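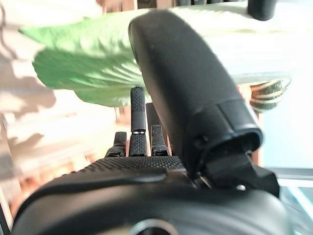
Progress report to the Vestergaard Fund
Practice Market, Birnau site
Period covered: July
Submitted by: Libor Bednárik, project lead, Aug 4, 2018

1. Summary

The purpose of the grant is to provide a small indoor vegetable market in which filling, emptying and restocking a display can be practised under everyday conditions. The display is now standing and in regular use. Spending to the end of the period comes to 1,318 euros, all of it on crates, stock and floor preparation.

2. Display and furniture

The crates were ordered from Cedwood in light, unfinished wood with open slats. They stand in a stepped row against a dark metal display frame, tilted so that the contents can be reached from the front. 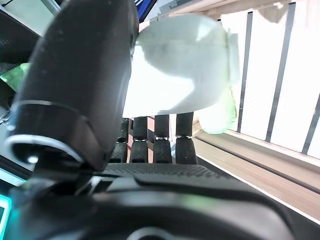

Delivery was completed six days later than planned, and the opening sessions were moved accordingly. One crate arrived with a loose slat and was exchanged by the supplier without charge.

3. Stock

The vegetables were supplied by Ellari. The selection covers shapes and sizes that call for different handling: potatoes, turnips, napa cabbage and leafy greens. Blue plastic shopping baskets serve for carrying goods to and from the display.
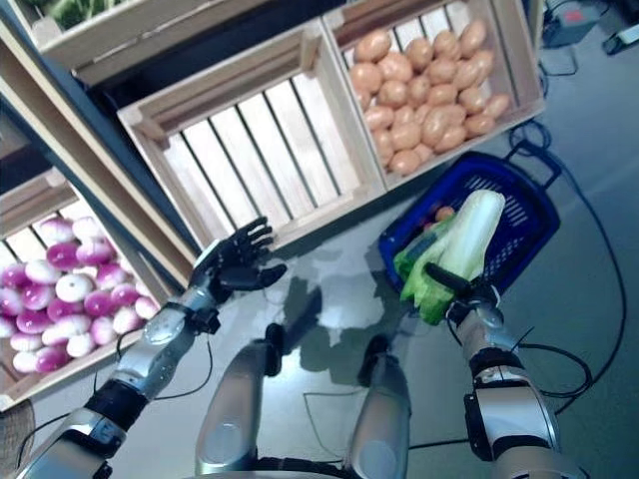 Restocking takes place at the end of each session. A total of 34 sessions were held in the period, against a target of 30. The cabbages take up the most room, and it has been agreed that they keep a crate to themselves — smaller items placed beside them were too easily hidden.

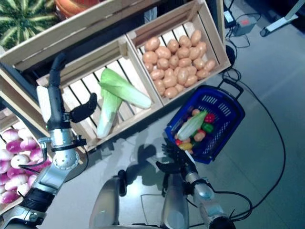
Napa cabbage and potatoes in their crates, Birnau site.

4. Next steps

A further 10 sessions are planned before the next report. We ask the Fund to approve the purchase of two spare crates from the remaining equipment budget. The revised stock list will be sent separately.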